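Chapter 7
Balance in the Recorded Concerto

A concerto recording has to solve a problem that the concert hall solves by distance. In the hall, the soloist stands or sits a few yards in front of the orchestra, and the listener hears both through the same air. Microphones placed close to the solo instrument remove that shared acoustic.
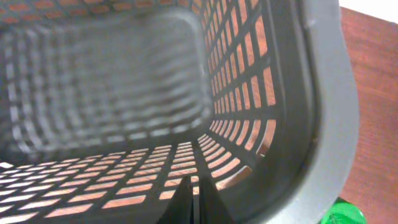
Two methods are in general use. In the first, a main pair above the conductor supplies most of the sound, and a spot microphone on the soloist is added at a lower level. In the second, each section is captured separately and the balance is set in the mix. Wolfram Frerichs used the first method for the Fledthorpe sessions, with 12 microphones in all.

Section 7.1 defines direct and reverberant sound. Section 7.2 covers time alignment of spot microphones. Readers should review the material on stereo pairs in Chapter 4 before continuing.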